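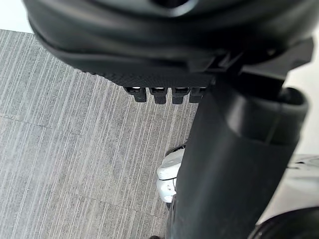

Figure 1. Gray carpet with pale streaks.

Sorting and Repacking a Shared Pantry
Amancay Cáceres and Matěj Murín
Holtham House, December 26, 2020

1. Purpose
The pantry in Holtham House is used by everyone on our floor. Food was stored wherever there was space, and people often bought things we already had. We wanted to find out if a simple shelf plan would make it faster to find an item, and if the plan would still be followed after we stopped reminding people.

2. Method
We worked in three sessions. In the first we took everything out, wiped the shelves and threw away what had expired. In the second we grouped the food by how it is used: baking, breakfast, canned goods, snacks, and dry goods such as rice and lentils. Open bags went into jars with lids. In the third we put the groups back and taped a label to the front of each shelf.

To test the plan, we asked housemates to find an item from a list and timed them with a phone. The same list was used before and after the change.

3. Results
Before the change, the average time to find an item was some 19 seconds. Afterward it was under ten. The baking shelf gave the best result. Snacks were slower, and two people looked on the wrong shelf for crackers, which we had put with breakfast.

After two weeks the canned goods were still in order. The snack shelf was not. Several bags had been pushed in front of the jars, and one label had fallen off.

4. Problems
We did not measure the shelves before choosing jars, and the tall ones had to go on the bottom. Matěj moved them twice. Our timing was also not very exact, as some people started looking before the item name was read out in full.

5. Next steps
We plan to move the crackers to snacks, replace the tape with card holders, and repeat the timing with a new list.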